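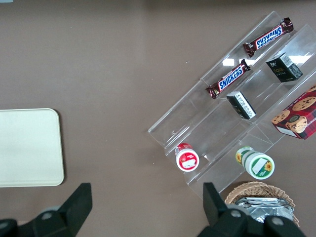 4.2 How goods come to rest on stepped displays

Stepped counter stands are sold on the idea that every item on them faces the buyer. Each tier lifts the row behind it above the row in front, and a person standing at the counter is supposed to be able to read all the labels without touching anything. In use, the goods are laid, leaned and tipped in ways the stand was not drawn for. Figure 3 has several of these on one clear acrylic stand: two Snickers bars lie parallel to each other on neighboring tiers, the lettering on the upper one upside down from the side we look from, while a small, mostly white box on the middle tier is tipped at an angle, and two small jars rest on their sides on the lowest tier. A red plaid cookie box leans against the lower right of the stand. We treat all of these as resting positions and ask in this section which ones make a label hard to read, and which are just the way a given package likes to sit.

We use the word "rest" for an item that is in contact with the stand or the surface under it and is not being held. A rest is described by three things: the face the item lies on, the direction of its longest side compared with the edge of the tier, and whether it touches another item. The first of these turned out to matter the most for reading, and the third mattered the most for how long a position lasted. Direction mattered less than we had expected at the planning stage, for reasons given below.

The records come from 20 counters in Stusville and Grastach. These were tea counters, newsstands, two hotel desks and the front desks of several small offices where snacks are set out for visitors. At each counter the person in charge filled the stand as they normally would, and we wrote down the rest of every item on it in the morning, at noon and before closing. We did not straighten anything. Where an item had been sold and replaced between two visits, the new one was entered as a new record. The full set holds 1,341 records, and 331 of them were marked as unreadable, meaning that the product name could not be made out by a person of average height standing at the counter with their hands at their sides.

Marlies Hauser did the marking for the Grastach counters and trained the two students who did it in Stusville. Before the main period all three marked the same counter on the same mornings until their sheets agreed on every item but the soft bags. Soft bags stayed a problem throughout, since a bag that has slumped has no clear face, and we report them apart from everything else.

4.2.1 Wrapped bars

A wrapped bar has two broad faces and two narrow sides, and it nearly always comes down on a broad face. The name is usually printed on only one of these. The bar is therefore either name up or name down, and in our records name down was the main cause of an unreadable bar. A bar with its name up but turned end for end was almost always marked readable. Large, familiar lettering can be read upside down at counter distance, and the buyers we watched did not tilt their heads or reach out to turn such a bar before picking it up.

Bars laid along the tier kept their places well. When one bar was taken, the one next to it did not shift, because nothing had been leaning on it. Bars laid across the tier hung over the front edge on narrow stands and were often knocked by a sleeve. Several of the people who ran counters told us they had started out laying bars across, to fit more in, and had gone back to laying them along the step after picking them up off the floor for a week or so.

The crimped ends of a wrapper play a part that we had not planned to record. On a smooth plastic shelf the body of the bar slides easily, but a crimped end that is bent down a little acts as a foot. In other cases the end stuck out past the shelf and was the part that people caught with a hand. We added a column for this after the first month and filled it in for the rest of the period.

4.2.2 Small boxes

Small stiff boxes have more ways to rest than bars do. They may stand upright, lie on a broad face, lie on a narrow side, or tip against the riser of the next step so that they touch along an edge and a corner. The last of these is the one people think of as messy. It was also the one with the most mixed results. A box tipped back against the riser often shows its front better than a box that stands straight, as its face is turned up toward the eye. A box tipped sideways shows a corner and two partial faces, and the name tends to be split or hidden.

Printing makes a difference too. Many small boxes carry their name on one face and fine text on the others, so that a turned box shows a panel of ingredients or a sticker and not much else. Where the fine-text panel was pale and the name panel dark, or the other way round, counter staff noticed a turned box sooner and put it right. Where all faces had the same ground color it could stay turned through all three of the day's visits. We did not set out to measure color contrast between faces and can only say that it came up often in the notes.

Standing boxes did well on the rear tier, where they had the full height of the stand in front of them and nothing behind. On the front tier they blocked the row behind. One hotel desk in Stusville kept its tallest boxes in front for the whole period, and accounts for most of the cases in which an item was unreadable with nothing wrong in its own position.

4.2.3 Jars and other round packages

A jar that stands on its base is easy to deal with. It has one lid, its label goes around it, and some part of the name is nearly always in view. Jars lying on their sides are another matter. They are laid down when the gap between tiers is too low for them to stand, or when they have been set down in a hurry, and the label can end up anywhere on the turn. A jar on its side also rolls until it meets a lip, a riser or another package. The Hollis stand used at four of the counters has a raised lip on its front edge, and jars laid on it stayed where they were put. On flat-edged stands the staff often wedged a jar with a bar or a box.

Pairs of jars laid side by side were steadier than single ones, provided that both had their lids facing the same way. With the lids facing opposite ways the pair did not sit flush, as a lid is often a little wider than the body, and one of them would turn when the other was touched.

4.2.4 Large boxes beside the stand

A cookie box or a gift tin is too big for most counter stands. At nearly every counter with such a package it ended up beside the stand or leaning on it. We had meant to leave these out of the records, since they are not on a tier, but they affected the items that were. A leaning box covers the end of one or two steps. It also pushes the stand a little each time it is lifted and put back, and by evening some stands had swung well away from the line of the counter edge.

Leaning boxes were seldom marked unreadable themselves. They are printed large, often with pictures of what is inside, and a buyer who sees only half of the front will still know what it is. The loss falls on the small packages near them. At the Căpraru tea counter in Grastach, the owner moved the large boxes to a shelf behind her halfway through the period — on her own account, to make room for a card reader — and the small goods on the right end of her stand were readable from then on.

4.2.5 Clear plastic and light

All of the stands in the set were clear. Clear tiers let a buyer see some of what lies under and behind a step, and people liked them for that. They also throw light back. Under a ceiling lamp the upper tiers show bright patches, and a package lying behind such a patch may be hard to make out even when its name is up and the right way round. We asked the markers to move their heads freely before deciding, so glare alone very rarely led to an unreadable mark. A buyer passing by would not take that trouble. The share of unreadable items reported here should be taken as low for counters with strong overhead light.

Glare also worked against the sheets in a simpler way. On a clear stand over a brown or gray counter, the edges of the steps were hard to tell apart from some angles, and the markers did not always agree on which tier an item was on. Such cases were settled by touching the edge with a ruler. From December on, each tier was given a small dot of colored tape on its left end, and there were no further disagreements of this kind.

The next section takes up the order in which items were removed and put back over the day.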